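Van den Broek Publishes Good Practice Guide for Two-Armed Robots Doing Household Tasks

BRUSSTEAD, May 3, 2021 - Van den Broek, which tests and advises on service robots, today released the first edition of its good practice guide for teams that run two-armed robots on household tasks. The guide is free to download and covers the setup of the work area, the handling of everyday objects, the duties of the operator and the records to be kept after each session.

The document contains 101 numbered clauses in 20 sections. Of these, 35 clauses are marked as required for any team that wants to state that it follows the guide. The rest are recommendations.

"Most of the written rules our clients bring us were drafted for factory cells, with a fence and a fixed part in a fixed place," said Ineke Desmet, head of standards at Van den Broek. "A robot that sets a table works among furniture. The furniture folds, it gets moved, and the next day it may be at a different angle. We wanted clauses that a team can read in the morning and apply before the motors are switched on."

The guide was drafted with Platura, which develops training routines for robot arms, and with Madadora, a supplier of furnished test rooms. Both companies tried the draft clauses in their own daily work and sent back comments, which led to changes in the sections on table placement and cable routing.

Work area

Section 2 deals with tables, shelves and floors. Tables with folding legs are allowed, but the legs must be fully opened and the locks checked by hand before each session. Where two tables are used, the operator must move each arm slowly through its full planned path before any object is put down. The feet and crossbars of folding legs count as obstacles for any robot with a moving base and must be entered in the room plan.

Household items may stay on shelves and counters near the work area. The drafting group discussed a rule that would have cleared all of them away and decided against it, on the grounds that robots meant for homes should be worked with in rooms that look like homes. Glass and anything with a sharp edge must be kept out of reach of both arms unless it is part of the task.

Objects and grippers

Sections 6 through 9 cover the objects themselves. For table setting, the guide recommends starting with metal flatware and plastic cups before moving on to ceramic or glass. Pieces should be laid down with a clear gap between them, wide enough for the fingers of the gripper to close on one piece without touching the next.

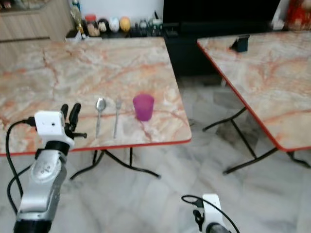 Gripper fingers must be inspected for wear and for loose screws at the start of each session. Grip force is to be set for the weakest object on the table, so a session that mixes forks and thin cups runs at the setting for the cup. If a team needs more force for a single item, that item goes into a session of its own.

Cables that run outside the arm get a section to themselves. They must have enough slack for the full turn of the wrist and must not be able to catch on a table edge. Cable ties are permitted on the forearm but not across a joint.

"The cable section was half a page in the first draft and it is now 3 pages," said Cormac Mac Suibhne, lead engineer at Platura. "We asked for that. A snagged cable can pull a wrist off its path and the arm may take the tablecloth with it - and then you have lost the afternoon."

Operators and stops

Every session must have a named operator who stays in the room and has a stop button within reach at all times. The operator may not also act as the person who resets the objects. Resetting is done only when both arms are at rest and the operator has said so out loud.

A stop must be logged even when nothing was damaged. The log entry gives the task, the object being handled and the last clause checked. Van den Broek supplies a one-page form for this purpose with the guide, and teams may use their own form if it holds the same fields.

"People were worried about paperwork, and I understand that," said Philomena Amoah, who manages the test rooms at Madadora. "Filling in the form takes us less time than putting the table back in order. After a few weeks we could see which tasks were giving us most of the stops, and we changed the table height for two of them."

Scope

The guide applies to indoor work with household objects at table height. It does not cover cooking with heat, work with children or animals in the room, or robots that lift people. It does not replace national law or any published safety standard, and where the two differ the stricter rule applies.

Training and next edition

Van den Broek will run one-day courses for operators at its Brusstead site. The course is taught by Sigrún Toft and ends with a practical check in which each participant prepares a work area and carries out a stop. Group bookings are open to companies and schools.

Comments on the first edition can be sent in until October. A revised edition will follow, with a new section on drawers and cabinet doors.

Press contact: Lies Claeys, Communications, Van den Broek, Brusstead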